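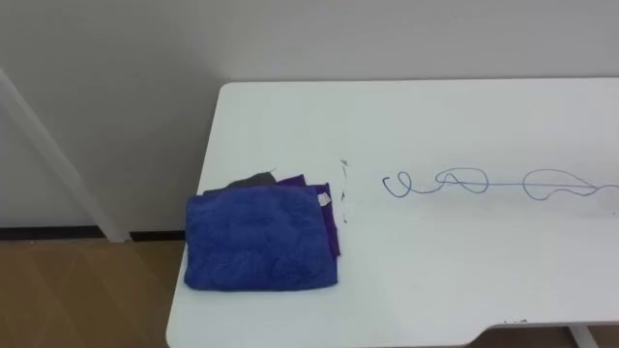

Folded cloths on a white table at Staniforth Comics.

About Us

Staniforth Comics is a comic book shop and reading room in Cimholm. Horacio Alarcón opened it with 12 boxes of back issues, mostly superhero titles from his own shelves. We now carry new releases, trade paperbacks and a small manga section.

We moved to Okent Street on Jun 4, 2019. The reading room seats 22 and is free to use during store hours. Pull lists start at three titles a month. We also buy collections; bring them to the front counter.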